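Home Explore Notifications Messages Lists Profile

Our town library in Kistedow is changing how interlibrary loans work starting in November. I've used the service for years, so here is what I know so far. Short thread.

Right now you fill out a paper slip at the front desk and they mail it to the regional exchange in Goltis. The book shows up when it shows up. My longest wait was for a history of canal locks, and by the time it came I had lost interest in canals.

The new system is called Mabula. You search the catalog from home, hit request, and pick the branch where you want to collect the book. You still need a library card that hasn't expired. Check yours now – mine had.

Limit is 3 open requests per person. It used to be five on paper, but I never saw anyone at the desk enforce it.

Loan period is 20 days from the day you pick the book up. No renewals on books that come from Skestalen, because that library wants its things back. Everything else can be renewed once.

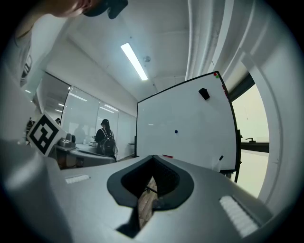
Kistedow Public Library | Friends of the Library Reading Club

Our club is affected more than most. We read one title a month and we need several copies at the same time. Under the old system the desk staff made phone calls for us and pieced together a set from different towns. That was a lot of work for them.

Mabula has a separate form for groups. There are 400 titles you can borrow as full sets, with discussion notes in a folder. I went through the list last night. Heavy on novels, light on biography, almost no poetry. Two of the books we did last year are on there, so somebody has similar taste.

Sets have to be reserved a month ahead. If you're in the club and you have a pick for the winter, post it in the group before the next meeting.

Cost: single books are still free. Sets are free too, but a lost copy is charged at the full price of the book. Please write your name on the sign-out sheet when you take one. Last spring we were short a copy for weeks and it was in a coat pocket.

One thing I don't like. Large print is not marked in the search results. You have to open each record and scroll down to the page size. I sent a note to the library and got a polite reply saying it's on a list.

The old paper slips will be accepted until the end of October. The desk told me there are more than 1000 of them left in the supply closet, and they are going to be scratch paper in the children's room.

If you don't have a computer at home, the staff will put the request in for you. Bring the title and author. Afternoons before four are quietest.

Next post will be the winter reading list, once we've voted.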